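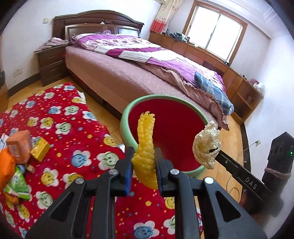 Yellow corn toy and a green-rimmed bowl with a red inside.

Support > Printers and labels > Barcodes > Solved

Labels drift down the roll, then a blank one comes out (Harier label printer, Clandum catalogue)

Last updated: March

Opened by: Disard Toy Library, front desk
Status: solved, left open for comments

What's going on

We run a toy library with 493 items in Clandum and we love it to bits, the hold shelf feature alone has changed our mornings. We're putting new barcodes on everything over the autumn break and the printer has other ideas. The first few labels are perfect. After that each one prints a whisker lower than the last, until the barcode runs over the gap onto the next label. Then the printer spits out a blank one, blinks orange, and starts again with a perfect one as if nothing happened.

Printer: Harier desktop model, thermal, plugged in by USB
Computer: the desk laptop, Windows, all updates done
Labels: Rodrigues white removable, 200 to a roll, with a gap between labels
Prints from: Clandum, Items > Select > Print barcodes
Same thing from the Harier test tool? Didn't know there was one. Will try.

Log

9.10 am. Turned everything off and on. Same. Printed 10 labels, drift starts at the fourth.

9.25 am. Found the test tool! It's in the Harier folder under Utilities and it's brilliant, it prints a little ruler on each label so you can see how far off you are. Ran a strip of 12. Drift is there too, so Clandum is off the hook, at least for this part.

9.40 am. Cleaned the print head with the pen that came in the box. It came away grey. Print is much darker and crisper now, which I'm thrilled about, but the drift is the same.

9.55 am. Checked the label size in the printer driver. It was set to the size of our old labels, the ones with the blue stripe. The new Rodrigues ones are 3 mm shorter. Changed it, pressed Apply, printed another strip. Better! Drift now starts at the ninth label instead of the fourth. Still ends in a blank.

10.20 am. Changed the size in Clandum as well, under Settings > Label layouts. There are two places to change it. The layout has its own height, and the "page" the layout sits on has another. Ours didn't match each other. They do now.

10.30 am. Stopped for the morning session. Lots of returns, two missing puzzle pieces, both turned up in the same box.

1.15 pm. Back on it. Tried the sensor calibration from the manual: turn the printer off, hold the feed button, turn it on, let go on the second flash. It's meant to feed a few blank labels and stop with the gap lined up at the tear bar. Ours fed and fed and stopped halfway down a label with the orange light on. Tried it again with the same result.

Reply from Clandum support, 1.50 pm

Thanks for such a thorough log, this saved us a whole round of questions. The size settings needed fixing, so keep those changes. What's left sounds like the gap sensor. On your Harier it can be slid sideways and it has to sit under the labels, clear of the edge guide. If somebody has moved the guides for a narrower roll, the sensor can end up looking at the backing paper only, and it can't see gaps from there. Could you open the lid and tell us where the small arrow is? And in the driver, please check that the media type says "Labels with gaps" and not "Continuous".

Disard Toy Library, 2.05 pm

Media type was right. The arrow was all the way over on the left, tucked under the guide! I've never touched it, didn't know it moved. Slid it to the middle and ran the calibration again. Three labels fed, stopped dead on the gap, green light. Printed a strip of 12 from the test tool and the ruler is in the same place on every one. I cheered out loud and got a look from the next room.

2.20 pm. Printed a real batch from Clandum, the 41 items in our musical tub. All 41 in the right spot, no blanks. Scanned every tenth one with the desk scanner and they all came up with the right record.

2.45 pm. One new thing. A batch from the dress-up category printed with the item name cut short, so "Firefighter jacket, size 4" came out as "Firefighter jac". The barcode itself is fine.

Reply from Clandum support, 3.10 pm

Great news on the sensor. The short names come from the text box in your layout, which kept its old width when the height changed. Go to Settings > Label layouts > Edit, click the name box and tick "Shrink to fit". If you'd sooner keep the text big, choose "Wrap" and allow two lines. Save the layout under a new name so that you still have the old one.

Disard Toy Library, 3.30 pm

Went with Wrap and it looks lovely. Full names on everything, even the long train set ones. Saved it as "New white 2 line". I'm so pleased with how these look on the bags and tubs — the old ones had gone a sort of tea colour.
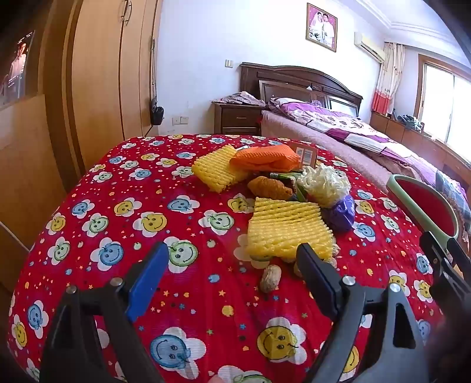 Two peanuts in their shells on the red cloth.

Do I need to calibrate the printer every time I put in a new roll?

Only when the new roll is a different size or a different make. If it's the same labels as last time, close the lid, press the feed button once and check that it stops on a gap.

Notes for whoever has the same trouble

Our settings as they stand now, in case they help another toy library on a Harier:

Driver, media type: Labels with gaps
Driver, label size: matches the roll, measured with a steel ruler, backing paper left out
Driver, speed: second slowest
Driver, darkness: one step above the middle
Gap sensor: centre of the roll
Clandum layout: same height as the driver, in both boxes
Clandum name box: Wrap, two lines

Measure the label itself and leave the backing out of it. I measured the backing the first time and was out by enough to matter.

The driver went back to its default size after a Windows update on our other laptop, so have a look there first if drift comes back. There's an Export button on the Harier driver's last tab that saves the lot to a file. I've put ours in the shared folder next to the layout.

Still to do at our end: the rest of the puzzles, all of the outdoor gear, and the big trike, which needs a tag tied on as removable labels won't stick to the frame. If anyone has found a tag stock that runs through this printer, please add it underneath, I'd love to know what you use.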